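Handout 4 – Site visit notes, Drestard open day

The visit on 2nd October covered one station only, the garment folding demonstration run by Rochelle Sorensen. Read these notes before the lab write-up.

Terms. A demonstration is one complete recorded task, from first grasp to release. An episode file holds the camera streams, the finger opening and the tool pose. The set shown to visitors contained 1,408 episodes, of which 103 were rejected in review – mostly for lost tracking.

Method. The operator carries a gripper in each hand and works on ordinary household items in a furnished room. No robot arm is present during recording. The tool pose is recovered afterward from the video and later mapped to an arm of known reach.

Points raised by Thongchai Panyasiri during the session:
Grasp knit fabric near an edge.
Keep both tools in view during a handover.
Pause before release, so that the end state is recorded.
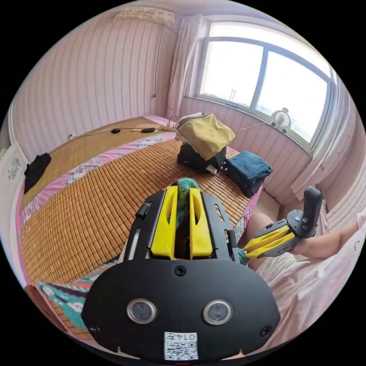

Why record with hand-held grippers when an arm could be driven remotely?
Remote driving is slower, and it ties each recording to one arm. Hand-held data can be reused on any arm that carries the same fingers.

Write-up: 200 words on one source of pose error. Hand in to Ezekiel Mercado.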